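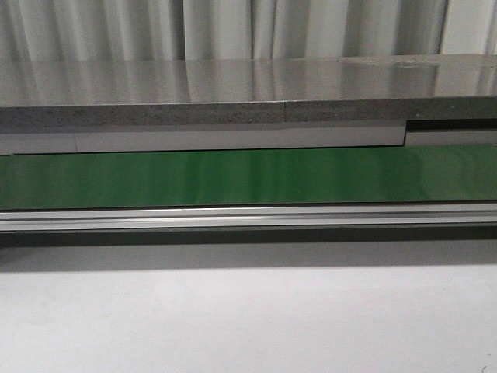 Bench top edge / seam question, and what to put on top

cordeiro_bench
Mar 5, 2020
Setting up a work bench in the spare room. Glossy gray top, speckled edge, two lengths of edging that meet a little right of center. Seam is thin but I see it every time I sit down. Fill it or leave it? Also the gloss is driving me nuts, every smudge shows. Pleated curtain behind it and the folds reflect right across the top.

pavel91
Leave the seam. Fillers never match on speckle, you get a gray worm down the front. Did mine with the Skavow stuff, looked worse than the gap.

marlowe_k
Disagree w/ pavel. Color matched wax stick, tiny bit, wipe along the seam and not across. Mine's been fine since May.

pavel91
Wax picks up dirt. Give it 2 years.

marlowe_k
So redo it in 2 years?? Its a wax stick.

cordeiro_bench
ok so no consensus lol. What about the glare

Toshiko Ichikawa
Mat. I would not fight with the gloss, cover it. Mine is plain green, smooth, wipes off with a damp cloth. Small parts show up well on green, much better than on gray. Get one bigger than you think you need, I bought short the first time and kept running off the end of it.

cordeiro_bench
Green is what I've got now, just hadn't thought of it as the fix. Blue tray sits next to it for the bits and pieces. Tray's the part I like - raised rim, rounded corners, nothing rolls off.

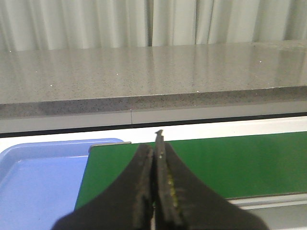
Only gripe is where to keep it. On the left it's in the way of my elbow, on the right I reach across everything. Anybody keep thiers on a shelf instead?

dunfield
Left. You get used to it. Shelf is a pain, you end up standing all day.

pavel91
Right side if your right handed. Reaching across is how stuff gets knocked on the floor.

Toshiko Ichikawa
I am right handed and mine is on the left. Pick up with the left, pass to the right. Took me 15 minutes to stop being annoyed by it.

marlowe_k
Smooth mats slide on gloss tops tho. Mine crept all over till I put shelf liner under, the Comudard roll, cut to size. Double sided tape works too but good luck getting the gunk off later.

dunfield
No tape on gloss. Seconded.

cordeiro_bench
Liner it is. Leaving the seam for now, will try the wax on a scrap of edging first. And the curtain stays, before someone says blinds.

pavel91
Blinds.

marlowe_k
post the scrap when you do it, pavel needs to see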